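Graltetti opens its practice room to visitors

October 10, 2018

I'd been bugging the people at Graltetti for a visit since August, so when they finally said come on over, I was out the door with my notebook and one sad granola bar. The engineer who runs the home-helper project (she asked me to leave her name out, fine by me!) met me with coffee and started talking before I'd found a chair.

"We wanted a room that feels like somebody's place," she told me. "A robot that only knows a lab bench is no help to my grandmother."

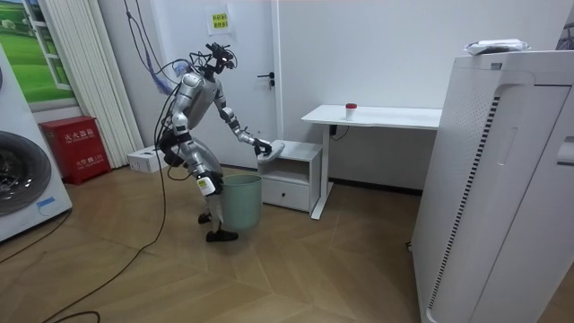
I asked what had been the hardest part so far, expecting her to say the hands. "Bending over," she said, and laughed. "You lean forward, your weight shifts, your feet have to deal with it. We spent 21 weeks on leaning." Their balance software is called Clutimitz, and she talks about it the way I talk about my dog.

And walking?

"Walking is walking plus furniture," she said. "Give it a big gym and it looks great. Put a nightstand in there and we all get nervous."
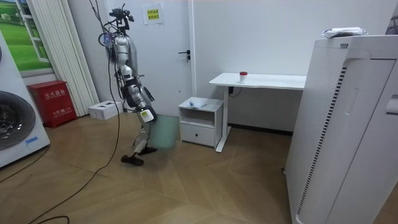
Hands, bowls and small stuff

Next I wanted to know about picking things up (I drop a dish a week, so I'm no judge). She said the team has logged nearly 400 practice hours on household objects. "Bowls sound easy. Then you have to choose where to grab, and how hard, and what the other hand is doing."

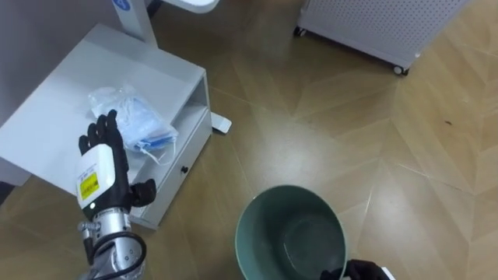 Zepeda Makers Club, Visits and Interviews

Would she want one at home? She thought about that for a while. "For my mother, yes. For me, I'd end up fixing it all weekend." The next open day is at their Skulska building, room 202, and she says to bring questions.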